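4.3 Premature closure in simulated wrist-view episodes
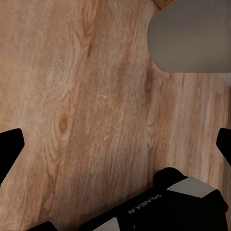
The fault treated in this section came to light during the second round of policy training, when the success rate on the simulated pick task fell sharply between two checkpoints that differed only in the amount of data used. The earlier checkpoint had been trained on 550 episodes and the later one on 3000. A larger training set was expected to help or, at worst, to make no difference. In the event the later policy closed its fingers too early in a large share of trials, at a height where no object could be held, and then carried out the lift and place motions with an empty gripper.

We refer to this behaviour as premature closure. It should be kept apart from the missed grasp discussed in Section 4.2, in which the fingers reach the correct height but close beside the object. In a missed grasp the error lies in the horizontal plane and is usually small. In premature closure the arm stops its descent early, and the horizontal error may be large or negligible.

Figure 4. Simulated wrist view with the gripper open over the table. Both fingertips are visible, at the left and right edges, and nothing is held between them. The grey object is only partly in view.

The wrist view is the only image supplied to the policy in this configuration. It has one property that bears directly on the fault. The fingers and the gripper body keep a nearly fixed position in the image while the arm moves, so that height above the table has to be inferred from the table surface and from whatever objects are in view. When an object is well inside the view, its apparent size gives a strong cue. When the greater part of the view is bare wood, as in Figure 4, the policy is left with the scale of the grain pattern and with the small part of any object that remains visible.

The scale of the grain proved to be unreliable. The scene generator, Plenutico, applies a wood texture to the table at the start of each episode and stretches it to fit the table dimensions. In the first 550 episodes the table dimensions were constant, and the grain therefore had a constant physical scale. The remaining episodes were generated after the table size had been added to the list of randomised parameters. The texture was still stretched to fit, and the same knot or arch in the grain could appear large on one table and small on another with the arm at the same height. A policy which had learned to read height from the grain would then be wrong by an amount that depended on the table.

This explanation was first put forward by Agustina Domínguez at the Toledo site, on the basis of a replay of failed trials. She noted that the failures were concentrated on large tables, where the grain is magnified and the surface looks closer than it is. On small tables the opposite error would be expected, namely a descent that continues too far. Contact with the table was indeed more frequent on small tables, but the simulator stops the arm on contact and the controller then closes the fingers in the normal way. Many such trials were scored as successes. The scoring rule thus concealed one half of the fault.

To test the explanation, three changes were made separately and the later policy was evaluated again on 50 fixed starting positions. The starting positions, the object set and the random seeds were the same for each change. The policy weights were left as they were.

The first change replaced the wood texture with a plain colour of similar brightness. Premature closure did not disappear, and the heights at which the fingers closed became more widely spread. We take this to mean that the policy had been using the grain and had no good substitute when it was removed. The result is weaker evidence than it may appear, as a plain table was absent from the training data and any policy might be expected to do worse on it.

The second change kept the texture but fixed its physical scale at the value used in the first 550 episodes. The tables still varied in size, and the texture was repeated or cropped to cover them. With this change the early closures ceased in all but 9 of the 50 trials. In each of those 9 trials the nearest object lay partly outside the view throughout the descent.

The third change left the texture alone and moved the starting pose so that the target object was fully inside the view. Early closures again became less frequent, though by a smaller margin than under the second change. The two cues therefore appear to be combined by the policy, with the grain given more weight than is desirable.

A correction was then applied to the generator itself. The texture is now laid at a physical scale drawn at random for each episode, independently of the table size, so that the grain carries no consistent information on height. The full set of 3000 episodes was generated again and the policy was retrained from the start. The fault was not observed in the 50 evaluation trials that followed. The cost was a slower descent in the last part of the approach, where the retrained policy tends to pause before closing.

Two points on safety follow from this. On a physical arm, the error seen on small tables would drive the fingertips into the surface, and the simulated contact stop would not be available to hide it. The Skuris force limit used in our laboratory is set to protect the arm and takes no account of the table or of an object beneath the fingers. We have therefore added a separate height limit, enforced in the controller and taken from the joint positions, which the policy cannot override. Secondly, the scoring rule was amended so that any contact between the fingers and the table is recorded as a failure, whatever the final position of the object.

The amended rule was applied to all earlier results in this paper. The figures in Section 4.1 are the amended ones and are lower than those in our internal report of 5/18/25. The comparison with the Vestitz baseline is unaffected in its order, although the gap between the two methods is narrower.

It remains unclear why the fault was absent from the validation loss. The loss is computed on recorded demonstrations, in which the arm is always on a correct path, and small errors in height do not build up from one step to the next. The validation episodes were also drawn from the same generator, with the same stretched textures. A validation set from a separate generator is in preparation and will be used for the bimanual tasks in Section 5.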